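Salem students train two-armed robot to pack snack orders

A student robotics club in Salem has spent the school year teaching a pair of robot arms to pick out snacks and drinks and put together an order on a tray. The project, called Rindik, will be shown to families at the school's open house in September.

The club has 12 members and meets after classes in the old machine shop, a brick building put up in 1924. Firouzeh Abbasi teaches electronics and runs the club. She said the students picked food because everyone in the group could bring something in to practice with.

"We talked about blocks and plastic cups," Abbasi said. "Then somebody pulled a sandwich out of a backpack and asked if the arm could hold it without crushing it. We worked on that for a month."

To train the system, a student guides the arms through a task by hand while the computer records each movement. The club has saved around 200 of these runs so far. Software then uses the recordings to work out how to do the same job without a person steering.

Wrapped sandwiches remain the hardest item, according to Pejman Ghasemi, a senior who leads the gripper team. The triangular packs can turn when they are held near a corner, and clear plastic gives the cameras trouble under the shop lights. The baskets add another problem — the fingers have to get in past the rim and back out again without dragging the basket along.

"Bottles are easy by comparison," Ghasemi said. "They stand up straight and they're always in the same rack."

Candy bars, foil packets and small snack cups are also part of the practice setup. Students move the items to new spots between runs so the arms do not learn just one layout. 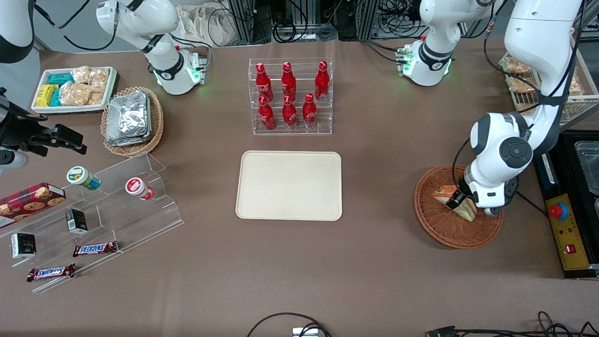
Open house and spring contest

At the open house, visitors will be able to choose items from a short printed menu and watch the arms fill the order. Each order will be limited to 3 items. A student will stand at the emergency stop during every run, and visitors will be kept behind a taped line.

The club has also entered Rindik in the Stararus student automation contest next spring. Teams there are judged on how many orders they finish in a set time, with points taken off for dropped or damaged goods.

Tarora, a local machine parts supplier, paid for a replacement set of gripper fingers and has offered the club bench space over the summer. Abbasi said new members can join at any point in the year and do not need to know how to program.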